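Getting an office ready for its first robot helpers: a step-by-step guide

By the Pesance workplace team. Last updated Sunday, September 8, 2024.

We get asked a great deal about software and hardly ever about tables, which is a pity, as the table is where most of the trouble starts. If your office is about to begin teaching a robot to do small handling jobs, the sort that people do twenty times a day without a thought, then the steps below should see you through the first few weeks. They come from our work with Ververidis, a parts supplier with a big open office and very patient staff.

Hand-held grippers at a shared white table, with people at their desks beyond.

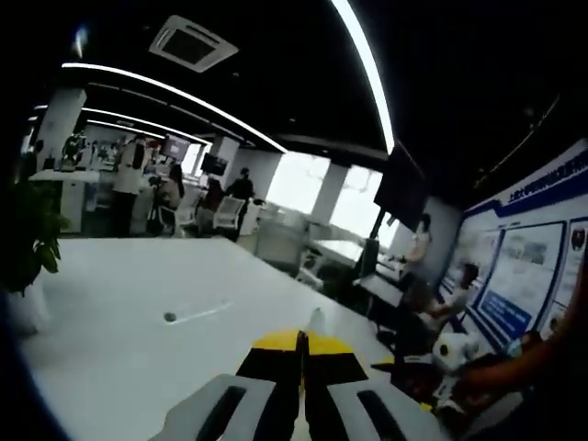
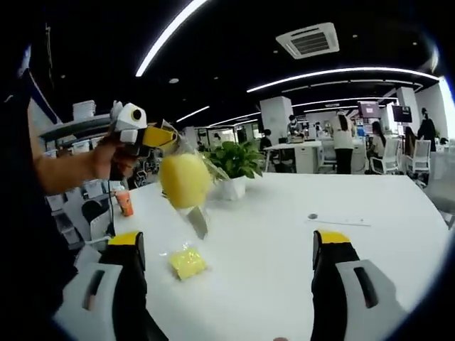
Step 1. Choose the table and tell everyone

Pick one large table with room to walk round it, and leave it alone for the whole trial. Before you move so much as a chair, have a proper chat with the people who sit nearby. At Ververidis we sent a note first and talked afterwards, and I wish we had done it the other way round, because by then half the room had decided their jobs were going. A cup of tea and a plain answer would have saved us a fortnight of worry.

Step 2. Write down the small jobs

Ask each person which bits of handling they would gladly give up. Unpacking samples came top of our list, with sorting returned parts close behind. Do ask what they would like to keep, too! One lady in the samples team enjoyed her labelling and would have been very put out to lose it, so labelling stayed with her.

Step 3. Share out the demonstrations

Somebody has to show each job by hand, over and over, and it is tiring on the wrist. We planned 2000 demonstrations for the first job and ended up wanting 3000, so leave yourself some slack. Keep turns to 20 minutes, then swap. Put the turns in the rota as real work — if they are squeezed in around everything else, people will quite rightly resent them.

Step 4. Agree what happens on the tabletop

Decide which things belong there and which should be cleared between turns. We keep our list in Rornik, the shared planner, but a sheet of paper taped to the wall would do just as well. Soft items in slippery wrapping deserve plenty of practice, and so does anything round.

Step 5. Talk about the hours saved before they are saved

This is the step managers like to skip. When the Flalamen branch started in March, the 13 people on the floor were told at the outset that any time freed up would go on customer calls and training, and that it would be looked at again with them in the room. It made for a much kinder start, and the questions that came back were far more useful to us.

Step 6. Hold a weekly catch-up

Half an hour is plenty. Let the people doing the demonstrations speak first, and write down every grumble, even the ones about the chairs. Ours led to a lower stool, a later start to the morning turns and a second bin by the table.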